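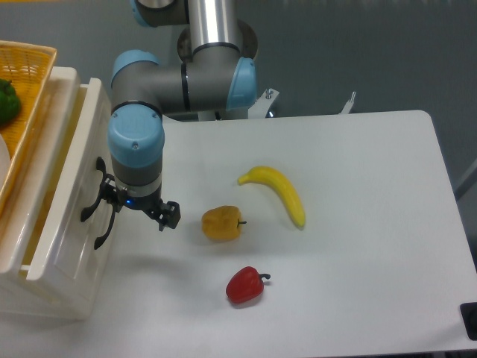 The robotics club at Prosley College meets in a ground-floor room that used to be the print workshop, and for most of this year its members have been trying to get one arm to put the shopping away. The task sounds small. A few artificial vegetables and a banana go on a white table, a plastic bin stands beside it, and the arm has to pick up each item and put it where it belongs. With two peppers lying on their sides and the banana behind them, the black two-finger gripper has to come down at a different angle for each. The red pepper is glossy and the banana is curved, and the students have strong opinions about which is worse.

Yiran Xiong, who writes most of the control code, is on the side of the banana. "A pepper is more or less the same width whichever way you turn it," she says. "With the banana, you can be right about where it is and still close the fingers on the wrong bit."

The club has four regular members and enters the Lirnia Student Challenge, a contest for college teams, each June. Last year they came away without a place. Their entry dropped an item in every round, and in the final round it stopped altogether with its arm in the air.

This time they have changed how the arm learns. Students now guide it through a grasp by hand, the movement is recorded, and the software, which they call Gestik, is trained on the results. By the end of last term they had 1,518 recorded grasps. Nobuhle Mathebula did a large share of them – often in the hour before her first lecture.

"It is boring work," she says. "You move a pepper, you record, you move the pepper again. But if you only ever put it in the same place, the arm only knows that place."

Elaheh Abbasi, the lecturer who runs the club, keeps out of the code. She asks for a written note after each session, saying what was changed and what went wrong. Hậu Bùi, a second-year student, admits he resented the notes until a fault with the wrist came back after 3 months and he found his own account of how he had fixed it.

The rules allow each team about 35 minutes to set up and run. Chantelle Ndlovu, who joined from the electronics course, has been practising the set-up with a stopwatch. She has also rewired the emergency stop, so that it can be reached from either side of the table.

The team will use the same kinds of item in the contest, but the judges choose where they go. Xiong is working on the order in which the arm picks them up. Mathebula is still recording.

Home | Features | News | Campus | Archive

Contact the editors | © Ntuli Magazine, 15/01/2021 | Back to top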